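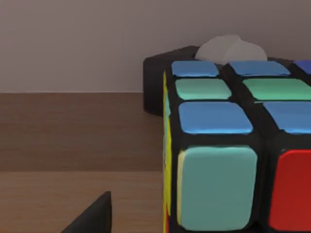 ## Is the Pruviment method worth paying for?

**ponce_x** wrote:

My nephew solved a cube at dinner and now I want to learn before we see him again in November. Someone at work swears by the Pruviment course, which costs 300 for the full set of lessons. The sales page says it also improves memory and "everyday reasoning." Has anyone here taken it?

- Xóchitl Ponce

---

**stornano_fan** wrote:

Took it last year and liked it. The booklet is clear, and I went from not solving at all to solving in under 4 minutes. I do feel sharper at work too, my wife noticed.

---

**osian_c** wrote:

> I do feel sharper at work too

Compared to what? You spent money and a winter on something and then felt good about it. I'd feel sharp too. Did anyone test you before and after?

The lessons are plain layer-by-layer. White cross, corners, middle edges, then the last layer. You can get that from a library book. They renamed the steps and put a price on it.

---

**stornano_fan** wrote:

No, I wasn't tested, I'm a grown man with a hobby. The booklet was easier to follow than the library one, that's all. Some people can't learn from those tiny arrow diagrams.

---

**rocio.m** wrote:

I'm with Osian on the brain stuff but not on the rest. I gave up on two books because both of them assume you already know which way "front clockwise" goes when you've tipped the cube over. If Pruviment explains that part properly then fine, but 300? For that I'd want somebody sitting next to me.

Xóchitl, which cube are you using? A stiff one will put you off faster than a bad book.

---

**ponce_x** wrote:

A Kuvus from the drugstore. It catches on nearly every turn, and my thumbs hurt.

---

**osian_c** wrote:

Loosen the center screws a little before you buy anything. Pop the center caps off and go a quarter turn on each, same amount all the way around. If it starts popping pieces you went too far.

---

**sarahi_v** wrote:

Careful with that, the cheap Kuvus has glued caps. I cracked one getting it off. Silicone spray helped mine a bit, though the Antoniuk I got afterward was smoother right out of the box.

Also the sales page claims 800 graduates. Graduates of what? There's no exam. I wrote and asked how they counted and got a coupon back.

---

**stornano_fan** wrote:

You people would ask a bakery for a control group.

---

**osian_c** wrote:

If it said the bread raised my IQ, yes.

---

**rocio.m** wrote:

Anyway. Learn the first layer this week and do nothing else. Do it until you can hold a conversation at the same time. Then post again and I'll type up how I do the middle edges, it's two sequences and they mirror each other.

---

**ponce_x** wrote:

OK, holding off on the course. Got the white cross twice tonight, but the side colors don't match the centers. Does that matter?

---

**sarahi_v** wrote:

Yes, sorry. Start over on the cross and line up the sides as you go.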